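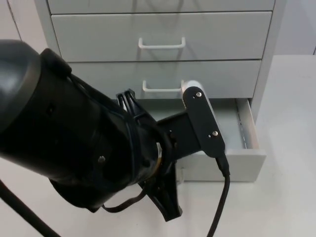 Four-drawer cabinet, bottom drawer open.

Small Engines 1, Week 6: Putting an outboard away for the winter
22 October 2025

Okay, last week ran long and I never got to fuel, so we're starting there. If you missed it, get the cooling system notes from Chenxi Du, hers are better than mine anyway.

Fuel first. Gas goes stale over a winter, and the carburetor suffers before anything else does. Fill the tank, add stabilizer at the dose on the bottle, then run the motor on muffs for ten minutes or so to pull the treated gas all the way through. People love to skip the running part! Then all that nice stabilizer sits in the tank and the old gas sits in the float bowl.

Fogging. With the motor still running, spray fogging oil into the intake until it smokes and stumbles, then shut down. Pull the plugs, give each cylinder a short squirt, and turn the flywheel by hand a couple of times (kill switch lanyard OFF, please). Plugs back in, finger tight first – I've repaired too many cross-threaded heads.

Lower unit. Drain from the bottom screw, with the top vent screw out as well or you'll be standing there all afternoon. Look at what comes out:
Dark but clear – normal, just old.
Milky, like coffee with cream – water is getting in, so a seal needs attention before you store it.
Glittery – a fine gray paste on the magnet is fine, chips you can feel are trouble.
Refill from the bottom up until it shows at the vent. Vent screw goes in first, then pull the pump and get the drain screw in fast. New gaskets on both.

Store the motor upright so the water drains out. Mahfuz Dewan asked about leaving one lying down in a shed. Check your manual for which side, and drain it upright first.

Battery comes out, gets charged, and goes somewhere dry. Top it up again in March at the latest.

For next time: read chapter 11 and do the gear oil worksheet, questions 1 to 14. Ivone Rangel and Janaína Leite are on the Corbridge motor, everybody else stay with your own bench. Bring gloves.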